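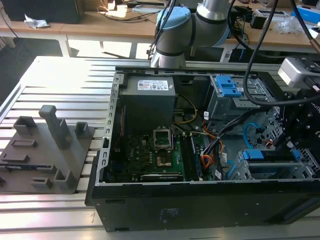
What is the money being spent on?

Robot-assisted dismantling of used desktop computers at the Isville workshop, together with the training and job changes that staff need in order to work with it.

Kistum Project: progress report to the Jorner Fund
Submitted by Marciniak Reuse, Isville
Report date: 9/2/22

1. Purpose of this report

The report covers the second stage of the grant. It sets out the work done at the Isville workshop, the effect on the people employed there, the spending position and the matters on which we ask for the Fund's agreement. Technical results will be reported separately at the end of March.

2. Background

Marciniak Reuse takes in office computers at the end of their first use. Machines are opened, the parts worth keeping are removed and the remainder is sorted for recycling. Until the grant began, all of this was done by hand at standing benches. Our application noted that bench staff reported sore wrists and shoulders, and that we found it hard to keep people in these posts for longer than a year.

3. Work in this period

The first bench has been fitted out and is in daily use by the project team. Desktop towers are worked on lying on their side with the cover off. The tasks under study are the release of drives, the lifting out of memory modules and the unplugging of power and data cables. Cables remain the most difficult of these. They lie differently in every machine, and a method that suits one case may have to be changed for the next.

We had planned to begin with a single model of computer. Supply did not allow this, and the team has accepted mixed stock from the start. This has slowed the early work but gives a fairer picture of what the workshop receives.

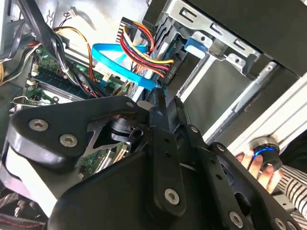 Work inside an opened desktop computer, Kistum Project, Isville.

4. Effect on staff

The workshop employs seven people on dismantling. No post has been lost and none is due to be lost under the terms of the grant. Four members of staff have completed bench training and now divide their week between the automated bench and the ordinary ones. The remaining three will be offered the same course in March.

The content of the job has changed more than we expected. Staff on the automated bench spend less time pulling and twisting parts and more time preparing machines, watching the work and deciding when to step in. Some have welcomed this. Others told us that watching is tiring in its own way and that they missed the steady pace of hand work. Following these comments, turns at the bench were shortened and staff may now ask to return to hand work for the rest of a shift.

Pay was also raised at staff meetings. Employees asked whether the new duties would be recognised in their grade. We consider the request reasonable and have begun a review. 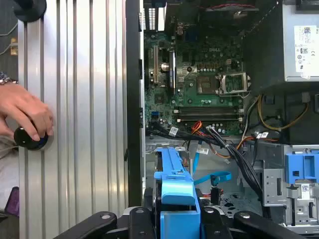

The review will look at the written job description as well as the grade, as the present text makes no mention of setting up or supervising equipment. A draft will be shown to all dismantling staff before it is adopted. Staff have further asked that records kept at the bench should not be used to compare one worker with another. Management has agreed to this in writing.

5. Output and spending

A total of 498 machines passed through the project in this period, against a target of 2,000 for the whole grant. The shortfall against an even rate of progress is due to the late start and the mixed stock described above. Spending on equipment is within budget. Spending on training is higher than planned, and the difference has been met from our own funds.

6. Matters for agreement

We ask the Fund to agree that the remaining equipment allowance may be used for a second bench at Isville, and that part of the travel allowance may be moved to training. Neither change would raise the total of the grant. A revised budget is attached to the covering letter.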